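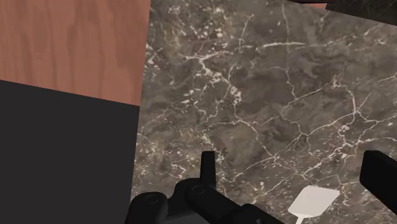

The Man Who Listens to Sidewalk Ants

By the time I found Abenezer Asfaw he was lying flat on his stomach outside a tire shop, and two people had already stopped to ask if he was okay. "I'm fine, I'm counting," he told me without looking up, and then he held out a clipboard for me to hang on to. So that's how my interview started, with me standing over a grown man on the north side of Skultbridge, holding his paperwork and smiling at strangers.

Asfaw studies pavement ants. You know the ones, even if you think you don't — little brown things, pushing up those tiny volcanoes of sand between the slabs. He has been following the same colonies across the city for four summers now, and I wanted to know what you can possibly learn from that. Quite a lot, as I found out, and I was there so long I got a sunburn on the back of my neck.

"People figure a city ant is just a country ant that got stuck," he said once he was upright again. "I figured that too. I thought I'd be writing about stress. Hot ground, bad food, getting stepped on. My first proposal had the word 'stress' in it something like every other line."

What he was counting, I should explain, was foragers. He picks a nest entrance, sets a timer, and tallies every worker that comes home and what she's carrying. That morning he got to 569 returns before the timer went off, which he called a decent morning. A nest of the same species out at Grindari, the old pasture where he does his rural work, might give him 100 on a good day.

I asked whether that just means there are more ants in town.

"Partly! Some of these are bigger colonies, sure. But they're also out longer. The concrete holds heat after dark, so they've got an evening shift that the Grindari ants don't really have. I've been out here at eleven at night with a red headlamp and they're still hauling stuff in."

The headlamp is red because ants don't see red light very well, so they carry on as if he weren't there. People see it fine. He's been asked about it by a security guard, a bus driver on her break and one very small kid in pajamas leaning out of a second floor window, who wanted to know if he was a robber.

We walked over to Tefera next, a row of restaurants and a laundromat about six blocks down, where he has his favorite nests. (He says he doesn't have favorites. He absolutely does.) The ants there live along a curb that gets all the dropped food from the outdoor tables, and I was ready to hear a sad story about junk food. I'd read a few things about city animals and french fries. He made a so-so motion with his hand.

"They eat a lot of human food, yeah. We can tell from the chemistry, there's a signature you get from corn and cane sugar, and the workers from this curb have plenty of it. The larvae have a lot less. That's the part I like. The workers fill up on soda and bread crumbs, and the protein, the dead flies and beetles and so on, that mostly goes down to the kids."

So they're feeding themselves snacks and giving the babies a real dinner?

He laughed at that. "I would never put it that way in a paper. But you can."

It isn't quite that tidy, he wanted me to know. Adult ants mostly run on sugar no matter where they live, because they're done growing and they just need fuel. A country ant gets hers from aphid honeydew and a city ant gets hers from a spilled lemonade. What he can't say yet is whether the lemonade does anything to them in the long run. He has one season of data where the Tefera workers seemed to live a bit shorter in the lab and one season where they didn't, and he doesn't trust either.

The lab is a converted storage room on the university side of the river, and it's warm in there, warm enough that I took my jacket off in the doorway. He keeps 40 small colonies in plastic boxes, half from town and half from Grindari. The walls of each box are painted with a slippery coating so that they can't climb out. They climb out anyway. He found one in his lunch in August and he's pretty sure which box it came from.

The boxes are for what he calls the heat test, which is a little grim, so skip this paragraph if you're softhearted about insects. He warms a few workers at a time, very slowly, and notes the temperature where they lose their footing. Once they tip over he pulls them out, and most of them get up again. The city ants hold on longer. The gap is small, a degree or so, but it keeps showing up, and it shows up even in workers that hatched in the lab and never touched a sidewalk in their lives.

"That was the result that made me call my mother," he said. "If it was only the ones from outside, okay, they got used to it. You get used to a hot kitchen. But these were raised in the same room, same food, same everything. So it could be something they inherited."

Could be?

"Could be. The queen was in the city when she laid the eggs, or before that, and a warm queen might make tougher eggs without any genes changing. To rule that out I need another generation, and pavement ants take their sweet time. You can't really ask a queen to hurry up."

I asked how he got into this, and I was hoping for a story about a magnifying glass and a childhood backyard, but no. He started out in fish. He spent a year and a half on a project about minnows, hated being wet, and took a field assistant job for a friend who'd broken her ankle. The job was turning over bricks. He told me he remembers the exact brick, and I believe him, although he wouldn't tell me where it is. The friend has since gone to work on bats.

His next stop is Plodov, a new development on the edge of town where the houses are going up on what used to be a hayfield. He got permission to map the nests before the roads were poured, and now he goes back every couple of weeks to see who's still there. I thought this would be the depressing bit, and some of it was. A few kinds of ants vanished the week the topsoil got scraped. There was a big slow black species he'd been fond of, and he hasn't seen one since.

The pavement ants showed up almost right away. "I'd love to tell you where they came from. The edges of the field, maybe, or in the dirt around the landscaping plants. There was a new maple with a whole nest in the root ball. They came in on a truck!" He said this with so much delight that I felt I ought to be delighted too, and by then I kind of was.

Then there are the battles. If you've ever seen a dark, fuzzy-looking patch on the sidewalk in spring and it turned out to be moving, you've seen two colonies fighting over a border. Asfaw has photographed one where he figures there were more than 1,000 workers in a space he could have covered with a dinner plate. They lock jaws and shove each other for hours. He gets emails about it every year from people who want to know if they should do something.

"Walk around them," he says. "That's my whole advice."

And if they're in your kitchen? He sighed a little, I think he gets this at parties. Wipe up the trail with soapy water, find the gap they're using and seal it, put the honey jar in a bag. He doesn't spray at home. He does admit that his roommate bought bait traps once, and that he came home and moved them to the basement and didn't say anything, and that the roommate will probably learn about it by reading this.

Before I left he had me do a count myself, three minutes on a quiet nest near the bus stop. I lost my place twice. One of them was carrying a sesame seed that kept tipping her over sideways, and I stopped counting the others so I could watch her get it down the hole. It took her four tries. Asfaw wrote my number down on the clipboard, looked at his own, and crossed mine out.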